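Trelinholm Student Robotics Program: January update

2019-01-16

The summer intake of the Trelinholm Student Robotics Program is now in its second week. Students are working in two groups on household handling tasks, which form the major assessment for the unit. Each group is responsible for its own motion plans, test log and safety checklist.

Gripper approach and clearance

The first group is studying how the gripper should travel when its fingers pass close to a pale, flat surface. Approach speed is set by the students and recorded for each of the 30 scheduled trials.

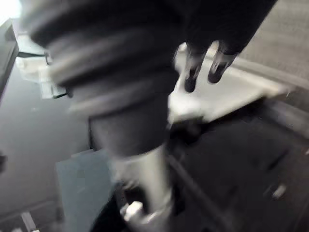

Kitchen task

The second group has taken on the dishwasher exercise, in which a plate is to be moved from the drainer in the sink to the dish rack. Both arms may be used. Groups are given six attempts, and marks are awarded for planning as well as for completion. 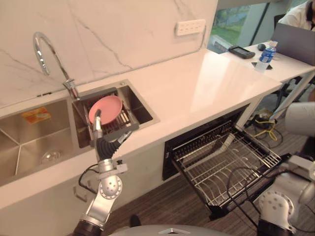 February showcase

Families and friends are invited to the Vorndale showcase in February, where both groups will present their work. Seating is limited to 150. Bookings may be made through the program office.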